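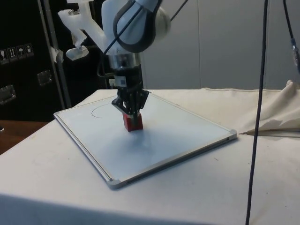
Figure 4. Small red block on the tabletop whiteboard, with part of the drawn line to its left.

Home Issues Authors Search
Shares 40 Comments 0

4.2 Board, outline and table covering

The target in this study was a circle drawn by hand in dark marker on a small framed whiteboard. We chose a drawn line over a printed one so that it could be wiped and redrawn between sessions without changing the board. The board lay flat on a covered table, turned at an angle so that no side ran parallel to the table edge. Early pilot work at Zivthorpe had used a square-on layout, and raters there tended to judge distance from the frame instead of from the circle. Turning the board reduced this but did not remove it.

Line quality was harder to control than we expected. Marker ink on a glossy surface skips when the pen is held too flat, and a finished line thins when a sleeve or an object passes over it. Trevaskis and Lo Presti redrew the outline every Thursday and otherwise left it alone, so a session could run with a full circle or with a partly broken one. We kept both kinds in the set and coded the outline as complete, broken or faint. 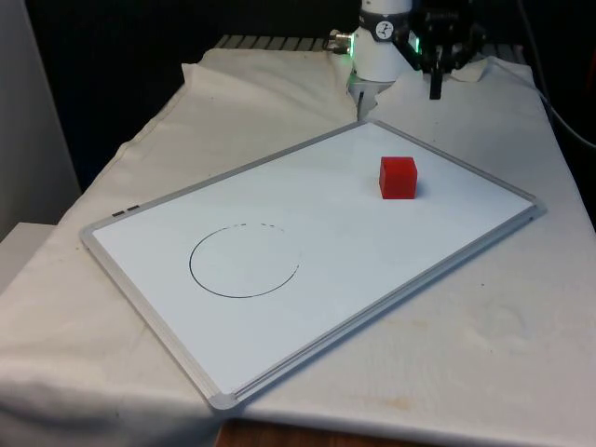

Figure 5. Outline coded as broken. The left and lower arcs are continuous; the upper right part is reduced to dashes and gaps. The red cube lies outside the circle.

Raters were shown 264 layouts and asked one question for each: is the block inside the circle, on the line, or outside it? When the outline was complete, the raters agreed on almost 100 percent of the layouts. Disagreement was concentrated in layouts where the block lay near a gap. Testa's notes record that raters handled gaps in two ways. Most closed the circle by eye and judged against the imagined line. A smaller group treated the gap as an opening and were unwilling to call a block inside if it sat next to one. Layouts with the block far from the circle caused no trouble under any line condition.

Color helped. The block was a saturated red and the board was close to white, so the block itself was never missed. The weak element was always the line.

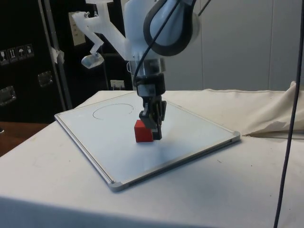

Table coverings get little attention in work on small-object layouts, and our own protocol said only that the covering should be pale and plain. In practice it affected how a layout read. Cloth laid over a table rarely stays flat behind a heavy item, and in Figures 4 and 5 it is creased as well. With the fabric bunched into a mound behind the right side of the board, the cloth has a relief of its own, and two raters said that their eyes went there first. Shadow on the board was a second distraction. One falling below and to the right of the cube darkens the white surface, and a faint circle is then easy to overlook at first glance. We did not correct for either effect.

Patrício suggested pinning the covering at the corners, and the November sessions were run that way. Those sessions are reported separately in Section 4.4, along with the results for the heavier Flivik marker.

Previous section Next section Contents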